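Tripathi Jewellery Workshop
Bench Safety Checklist with Inspector's Comments
Inspection date: 28 Mar 2021

1. Soldering area
Heatproof boards in place: Yes
Torch hoses free of cracks: Yes
Gas bottle upright and chained: No
Comment: The chain had been unhooked and left on the floor. It must be refastened after every bottle change.

2. Pickle and chemicals
Lids fitted and containers labelled: Yes
Goggles and gloves within reach: Yes
Comment: One pair of gloves is perished at the cuff and should be replaced. 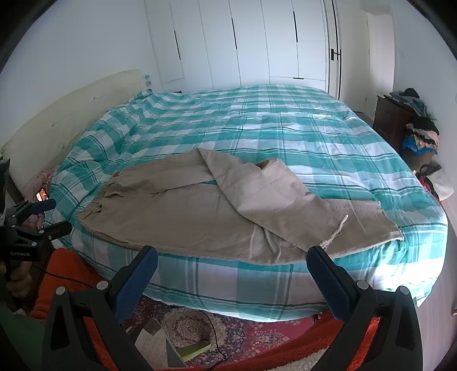 3. Polishing motors
Guards fitted: Yes
Extraction working: Partly
Comment: The left-hand Drulus unit draws poorly. The filter was last changed in February. Users must tie back long hair and remove scarves before switching on. Chains are not to be polished on the wheel under any circumstances.

4. Hand tools
File handles secure: No
Saw frames sound: Yes
Comment: Files 17 and 97 have loose handles and have been withdrawn from use.
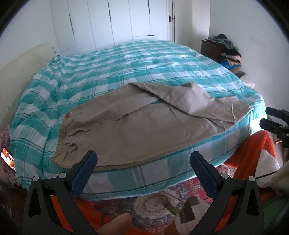
5. Rolling mill
Bolted to bench: Yes
Rollers clean: Yes
Comment: No further action.

6. Fire and first aid
Extinguisher in date: Yes
Fire blanket accessible: Yes
Burns dressings stocked: No
Comment: Dressings to be reordered from Fudance, catalogue item 195.

Result: Conditional pass. Items 1, 3, 4 and 6 are to be put right before the next evening class. A signed copy must be kept at the Perkesitz office.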